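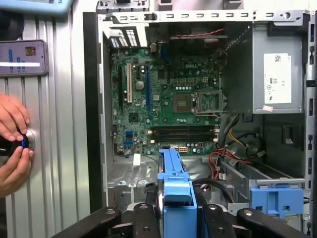
Repair workshop in Rarkthorpe opens its doors for old desktop computers

Rarkthorpe, 26 April 2022 – Plikance, the computer repair workshop in Asolby Street, invites residents and small offices to bring in desktop computers they no longer use. The machines will be opened, cleaned and, where it is possible, put back to work in local homes and clubs.

The first collection was made in February and brought in 70 desktops. Many of them came from offices and were missing only one part, such as a processor or a hard drive.

"People think that a computer without its processor is finished," said Sowmya Rodrigues, who leads the workshop. "But the board, the power supply and the case can be good for many more years. We take off the side panel and we look at every connector before we decide anything."

Parts which can not be used in the same machine are sorted and kept on the shelf. Plikance has at present 1,019 tested parts in stock, among them memory, cables, drive carriers and power supplies. They are offered to residents at a low price, and to schools without payment.

The workshop will also hold evening lessons for beginners. In a group of nine, participants learn to open a tower case, take out a drive, fit memory and close everything again in the correct order. No knowledge is needed before – only patience and a pair of steady hands. The lessons are taught by Neville Pearce and Hrefna Briem, and tools are provided.

Computers can be brought during opening hours. Please remove discs and memory sticks, and make a copy of your files at home. Screens and printers can not be accepted for the moment.

To book a place in a lesson or to arrange a collection from an office, please ask for Lacey Dobson at the Plikance front desk. Questions from the press are answered by Wayne Fairclough.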